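Stillotmont library to close its ground floor until October

28 June 2024

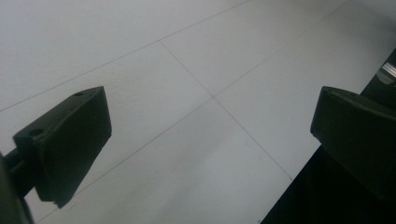

The ground floor of Stillotmont Public Library will be closed to visitors from next week while the heating pipes are replaced. The upstairs reading room stays open during its normal hours, and the children's section will move to the old music room on Lemma Street.

The pipes date from the original building and have leaked in three of the last five winters. The town approved the replacement in the spring, after a leak behind the local history shelves ruined 80 books. Most were later copies that could be bought again, but a set of bound parish newsletters was lost.

"We patched it every time and every time it came back in a new spot," said head librarian Wubit Weldu. "I would like to get through one winter without buckets."

The work has been given to Oller, a heating contractor from Ivell, and is planned to take most of the summer. The side door on the parking lot will be the only way in. The elevator will keep running, except for two mornings when the power has to be shut off. Those dates will be posted on the door.

Books from the ground floor can still be borrowed. Readers should place a request at the upstairs desk or by phone at extension 1301, and staff will bring the book up by the next working day. Large print and audio titles have already been moved upstairs. The newspapers are there too, but back issues are in storage and can't be requested until the work is done.

Story hour continues on Lemma Street with room for 50 people. Parents are asked to leave strollers in the entrance hall.

Fatos Ristić, who runs the evening language classes, said his groups will meet in the high school cafeteria for now. "It's a longer walk for some of them – we'll start 15 minutes later," he said.

Loans that come due during the first 6 days of the closure will be extended automatically. The book drop on the front steps will be locked, and returns should be taken to the side door or to Lemma Street. The ground floor is due to reopen in October.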